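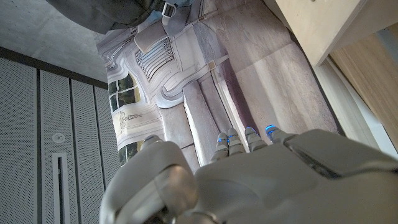
How to put together a shared prayer service when your churches don't pray alike

A few years back I got talked into organizing the joint evening prayer for the churches in Nolbridge. We had Lutherans, Catholics, a small Orthodox parish that meets out in Norkotthorpe, and a Baptist congregation that had never taken part before and was pretty nervous about it. I said yes in August thinking it would take a couple of evenings. It took the whole fall! I've done it several times now and have a routine that mostly works, so I'm writing it down for whoever gets asked next.

Start with the clergy, one at a time

My first year I called everyone together right away, and we spent two hours on whether there should be incense. Don't do that. Go see each pastor or priest alone, with a notebook, and ask the same questions: What can your people say out loud together with other Christians? What can't they? Is there anything you'd have to stay seated for? Most of them will be glad you asked. Our Orthodox priest told me in ten minutes what I'd failed to find out from a whole stack of books, and the Baptist pastor only wanted to be sure there would be room for prayer in people's own words.

Leave communion out of it. I know somebody will bring it up, and I know it's sad, but a service of the word (readings, psalms, prayers, hymns) is something nearly everyone can join in good conscience. Save the other conversation for another night.

Pick the room early

You want a building where visitors can find the bathroom and see the front. We use the old church on Teuber Street most years. It seats 136 downstairs, and the balcony is open if we need it, though the stairs are steep and I'd never send the older folks up there. If your churches take turns hosting, write the order down somewhere! We had a mix-up one spring where two parishes each thought it was theirs.

Ask the host church how they light and heat the place, who has the key, and what time the building gets locked. Ask about the organ too. Ours goes flat in cold weather and the organist likes a couple of days' warning.

Build the order of service

My outline goes like this, and you can swap things around as you like:

Opening hymn
Greeting from the host pastor
Psalm, read back and forth between the two sides of the room
First reading
Silence
Second reading
Short sermon
Prayers for the town and the world
The Lord's Prayer
Blessing
Closing hymn

Keep the sermon short. I ask for 625 words, typed, and I ask for it two weeks ahead. Some preachers grumble at this but they do it. The preacher should come from a different church than the host, so at least two traditions get a real voice in the evening.

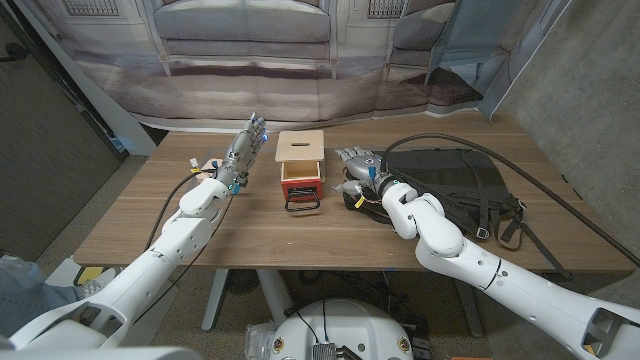

For the psalm, choose one and print the whole thing, because the numbering isn't the same in every Bible. What one person calls Psalm 80 another may have as Psalm 79, and you don't want half the room flipping pages while the other half has already started. Same goes for the Lord's Prayer — print it, and settle ahead of time whether you're saying "debts" or "trespasses" and whether you're including the doxology at the end.

Hymns are where feelings run high. Go for tunes that turn up in at least two of the hymnals, and print the words in full, checking the copyright first. Hildegard Eichhorn, who has led the choir at Flulberg longer than I've been going to church, taught me to have the organ play one complete verse before anybody sings. It helps so much. Folks who don't know the tune get a fair chance at it.

Give people jobs

Spread the readings around and try to include a teenager or two. Let each reader hear the microphone before the service, and tell them to wait until they've reached the stand before they begin (they always start walking and talking at once). For the prayers, I ask each church to write one short petition and send it to me, and I only touch the spelling.

If silence is new to your group, say in the bulletin how long it will last. Two minutes feels very long to people who aren't used to it, and they settle down better once they know it's on purpose.

Afterward

Have coffee. Put the tables in the middle of the hall so people have to walk around them, and hold off on chairs for the first while, except for those who need them. Somebody should stand near the door and catch the visitors before they slip out. I keep a sheet by the coffee for names and phone numbers, and that's how we found our readers for the following year, plus a trumpet player from the Baptists.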